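Clesham Independent Schools Register

Plain-text listing of 2782 independent schools, compiled by Plallis. Each row gives the school's name, age range, day or boarding status and governing body. Updated every September.

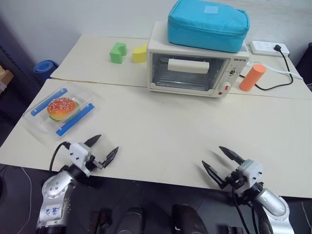

White toaster oven on a cream-white table.

Files: schools.csv has 35 columns, fees.csv has 6. Fees are missing for 2 regions. Send corrections to the Plallis data desk, quoting the row number.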